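Kershaw bench cell: setup notes and data card

Wrist camera view of the bench top, arm parked low. 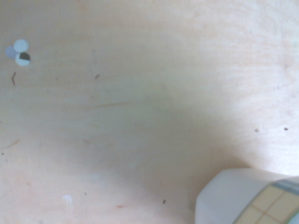
One reply on the draft of this page asked why I don't just sand the top back and start with a clean surface, and whether the marks on the wood mess up the recordings. Fair thing to ask! My answer is that the marks have turned into the handiest part of the cell. They don't move, they don't peel off like tape does, and I check the camera against them every morning. If you sand them out I will be grumpy.

What's in this folder

Recordings from the Kershaw cell, which is one small arm, one two-finger gripper and one wrist camera over a pale wooden bench. The job is tabletop stuff, picking up small round discs and moving household bits around. There are 80 episodes from the June run, plus a calibration folder and my maintenance log (messy, sorry, but the colour codes are explained on the first tab). The whole lot lives on the Stustine share under kershaw/bench.

Each episode has its own folder with the wrist video, the joint log and a text file of remarks. If the remarks file is blank, nothing odd happened that I noticed.

Morning setup

1. Power up the arm first, then the camera. The other way round, the Clikeo driver grabs the wrong port about half the time and you get to do it all over again.
2. Home the arm with nothing in the gripper.
3. Run park_low and wait for it to settle. The wrist sags a hair after the motors stop, so give it 30 seconds.
4. Open the live view and overlay it on calibration/reference. Line up on the marks in the wood. The dark ones are best — the pale smudges shift too much with the light to be any use.
5. If the overlay is off by more than 4 pixels, stop and go to the next section.

Don't line up on the discs or anything else that's sitting on the bench. I did that for most of a week and chased a fault that wasn't there.

When the overlay is off

Nine times out of ten it's the camera bracket. Check the two screws closest to the lens and nip them up by hand with the short driver. Please don't lean on them, as the bracket is printed and it will crack (I've fitted three so far). Home again, park again, look again.

If it's still out, look at the cable. It needs a loose loop at the wrist, and when the loop gets pulled tight it drags the camera round a little each time the wrist turns. I used to cable-tie it neatly and that made things worse. There's a strip of hook-and-loop on the forearm now and it's been well behaved.

Last resort is a full recalibration with the Clotano script. Put the kettle on, it's slow. Save the old file before you overwrite it!

Known problems

Focus. The lens is fixed and set for grasping distance, so with the arm parked low the bench comes out soft. You can still line up the darker marks, but don't expect crisp grain. I tried shimming the lens for a sharper parked view and then the fingertips went blurry, so back it went.

Light. The window side gets very bright by mid-morning and the white balance wanders. Episodes 1 to 21 were recorded with auto exposure on, and you'll see the wood change tone partway through some of them. After that I locked it. I've left the early ones in, but you may want to train without them.

Shadows. Anything tall near the gripper throws a broad soft shadow over the wood. I haven't tried to light it out.

Pads. The gripper pads go shiny and start dropping discs. Wipe them with a damp cloth, let them dry and try again before you swap them. Spares are in the drawer under the controller, in the grey tub.

Cleaning the bench

Dry cloth only, and no solvent. If you add a new scratch or dent, take a fresh reference and put a line in the log so the next person knows which one to use.

Changes

Locked exposure. Moved the cable loop. Replaced the bracket, again. Still to do: a proper cover for the emergency stop lead, which currently runs exactly where everybody puts their feet.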